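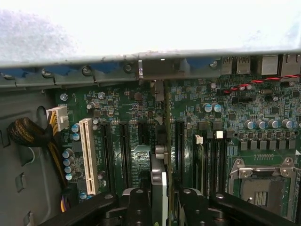
A green motherboard inside an open tower case, with a twisted red and black wire pair crossing the board.

Temitope Bashir has spent most of her working life on the question of what happens to a very thin film of metal when it is heated a little too much. The answer, known for decades, is that it breaks up. A continuous layer a few nanometers thick will pull back from pinholes and edges, thin out between them, and finish as separate islands. The process is called dewetting, and in most thin-film work it is a failure. Bashir's group at the Onard laboratory in Stidudville wants it to happen, at a chosen place and with a chosen spacing.

"A flat film has more surface energy than the same volume of metal gathered into particles," she said. "It will move toward particles if the atoms can diffuse. You don't need to melt it. For silver you are well below the melting point and the film is still solid the whole time."

On a plain oxide surface the resulting islands are scattered. Their average size follows from the film thickness and the contact angle, but the spread around that average is wide, and their positions are close to random. For the uses Bashir has in mind, chiefly optical sensing layers, that spread is the problem. The color at which a silver particle absorbs light depends on its size and shape, so a wide spread in size gives a wide, shallow absorption band.

The group's approach is to cut shallow grooves into the substrate before the film goes down. The grooves repeat every 500 nanometers in both directions, leaving a grid of low mesas. When the film is annealed, the metal retreats from the mesa edges, where the surface curvature is highest, and collects in the middle of each mesa or at the crossing of the grooves, depending on the thickness.

"Depending on the thickness is the part that took us two years," Bashir said. "Below 9 nanometers the film breaks up before the metal has time to feel the edges. It forms holes everywhere at once. Above that, there is a range where the edges win. If you go thicker again, the film bridges the grooves and you are back to random, only with bigger particles."

The width of that middle range depends on how fast the sample is heated. Early samples were put into a furnace that was already hot and taken out when the timer ended. Results differed from one run to the next, and for a time the group suspected the silver source. Lenni Saarinen, who builds and maintains the annealing equipment, suspected the furnace.

"The thermocouple was in the wall," Saarinen said. "It told you the wall temperature very accurately. The sample was sitting on a quartz carrier in the middle of the tube, and the lag between the two was large compared with the time in which the film was doing anything interesting."

He replaced the furnace with a small lamp-heated stage and placed a sensor directly under the sample. The stage can be ramped at a fixed rate and held to within a degree. It also has a window on top, which allows the film to be watched by reflected light while it changes. A continuous silver film is a strong mirror. As holes open, the reflectance falls, and the shape of the fall shows which kind of breakup is under way.

"Random hole formation gives you a smooth curve," he said. "Edge retraction gives you a shoulder first, then the drop. Once we could see the shoulder we could stop a run early and look at the intermediate state in the microscope."

Those interrupted runs made up the bulk of the work. The group cooled samples at successive points along the reflectance curve and imaged each one. The images show a rim of thickened metal forming at each mesa edge and moving inward. On the larger mesas the rim develops fingers, which pinch off and leave small satellite particles behind. On mesas below a certain width the rims from opposite sides meet before the fingers have grown, and the metal gathers into one particle.

Asked whether the fingers could be suppressed on the larger mesas too, Bashir was cautious. "You can slow them down with crystal orientation. Our films are polycrystalline, so every mesa has a different set of grains and the rim doesn't move evenly. With a single-crystal film you would have much better control, and a much more expensive substrate. We have tried it on a few pieces. I wouldn't call it a result yet."

The final count for the main series was 2956 mesas imaged across samples from the same deposition. Bashir's group sorted them by the number of particles on each mesa. Of the total, 123 held more than one particle or none at all, and most of these lay along two scratches on a single sample.

"We left the scratches in the data," she said. "If you throw out everything next to a scratch you have to explain where you drew the line."

The resulting particles have a mean diameter set by the volume of silver on the mesa, as expected from simple conservation of mass. The absorption band is markedly narrower than that of a film of the same thickness dewetted on flat oxide. There is a second, weaker feature at longer wavelength, which the group attributes to coupling across the regular grid. It disappears when the grid is replaced by a pattern with the same mesa size and irregular spacing.

Substrates come from Krūmiņa, a small supplier that makes the grooved surfaces by imprinting a polymer resist and etching through it. One imprint stamp can be used many times, and Bashir regards this as the main practical argument for the method. The expensive patterning is done once, on the stamp. Everything after that is a deposition and a heating step.

Stamp wear is a concern all the same. Saarinen has been following the groove profile as a single stamp ages, and finds that the depth holds up well while the upper corners of the mesas become rounder. The rounding matters, as the retraction starts there.

"A sharp corner gives you an early, clean start," he said. "With a round corner the film stays put longer, and then the random holes have a chance to catch up. So the thickness window gets narrower from the bottom. We see it in the shoulder before we see it in the microscope."

He now measures a reference piece from each batch and adjusts the ramp rate to suit. A faster ramp recovers part of the lost window on worn-stamp substrates, though he has not yet tested how far this can be pushed before the silver begins to evaporate at a measurable rate.

Silver has other drawbacks. It tarnishes in room air, and islands of this size lose their optical response within weeks if left uncovered. The group has coated some samples with a few nanometers of alumina, which protects the metal and shifts the absorption band slightly to the red. Gold would avoid the problem but needs a higher annealing temperature, and on bare oxide it tends to move as whole islands late in the process.

"Gold is next," Bashir said. "We have the stage for it now. Lenni has rebuilt the lamp housing twice to get there."

Saarinen put the present upper limit down to the window seal and not the lamps. A metal seal is on order.

A second site at Bultside is setting up a copy of the heating stage, with the same control code and a different lamp supplier. The two groups plan to exchange unannealed pieces cut from one wafer and compare reflectance curves. Bashir expects the curves to disagree at first.

"They will have their own offset," she said. "What I want to know is whether the shoulder is in the same place once you correct for it. If it is, then other people can use the number. If it isn't, we have been measuring our own stage."

The first pieces are due to be sent in May.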